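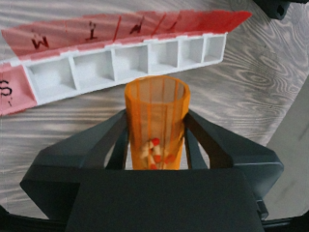
Filling the weekly organizers is steady work until the phone rings, Amândio Neves told the project team during the first site interviews, and after the phone rings every tray has to be checked again from the first compartment.

Paltach to begin supervised use of Ornine filling station at Ellon packing room

ELLON, Tuesday, October 21, 2025 – Paltach, a supplier of packed medication to home care services, will start supervised use of its Ornine filling station at the Ellon packing room. The station uses a single robot arm with a two-finger gripper to handle open pill bottles over weekly organizers. It covers the filling step only. Prescription review, labeling, final inspection and release remain with staff.

The Ellon room prepares some 2000 weekly organizers a month. At present a technician opens the lids, places the doses by hand, closes the lids and passes the organizer to a second technician for inspection. Under the new procedure, the first technician loads the organizer with its lids open, uncaps the bottles, scans each one and starts the cycle. The arm takes one bottle at a time, holds it upright for a check of the contents, and tips it over each compartment in the order given by the prescription record. The technician stays at the station and closes the lids after the cycle.

Ornine was developed in simulation before any hardware was installed. The simulated workspace includes a tabletop, a translucent orange bottle with two-color capsules at the bottom, and an organizer with hand-lettered lids. Handwritten day letters were kept in the test set at the request of the technicians, as many clients send in organizers they have marked themselves. Bottle diameter, lid angle and the position of the organizer on the table are varied between runs. A motion program moves to the physical station only after it has passed 388 consecutive runs without a dropped or misplaced capsule.

Grip force was the main subject of the early tests. Thin-walled bottles flex when held near the mouth, and a flexed bottle changes how capsules slide toward the rim. The current program grips lower on the body and tilts in small steps, with a pause after each. This is slower than an experienced technician working without interruption. Cycle time is not a target for the supervised period.

"We asked for a station that stops when it is unsure, and we accepted that it would stop often in the first weeks," said Abílio Prata, operations lead at Paltach. "A stop calls the technician over. The technician clears the organizer and either restarts the cycle or finishes by hand. Both options are in the procedure and both are recorded the same way."

Staffing at Ellon does not change. The room keeps its current technicians, and four of them have completed operator training on Ornine. Training takes two shifts. The first covers loading, scanning and the stop button. The second covers recovery after a stop, including spilled capsules, split capsules and bottles that no longer match the scanned label. Technicians who prefer hand filling may remain on the hand-filling benches, which continue to handle liquids, half tablets and any organizer outside the supported sizes.

The largest change for staff is in the division of the day. Hand filling currently occupies the morning, and calls from care services are answered between trays. With Ornine in use, one operator will supervise the station and will not be assigned to the phone. A second technician will take calls and prescription changes at a separate desk. Inspection rotates among all trained staff, and an operator may not inspect an organizer from his or her own shift at the station.

Staff also asked for changes to the station itself. The loading surface was lowered, the alert tone was replaced with a light on the side panel, and the scanner was moved to the left so that bottles do not pass over an open organizer. A request for automatic lid closing is still under review – lids on older organizers vary too much in stiffness for the present gripper.

No performance ratings for individual technicians will be drawn from station data. Stop records are kept by bottle type and organizer type, and are available to everyone in the room.

During the supervised period, each organizer filled by Ornine will be inspected twice by hand and held for 48 hours before release. Urgent orders will therefore stay on the hand-filling benches. Paltach will review the stop records with the Ellon technicians in April and will decide at that point whether the second inspection is still required. A second station is not planned before the review.

About Paltach
Paltach packs prescribed medication in weekly organizers for home care services and maintains the equipment used in its own packing rooms.

Press contact
Paltach, Ellon packing room
Attention: Abílio Prata, Operations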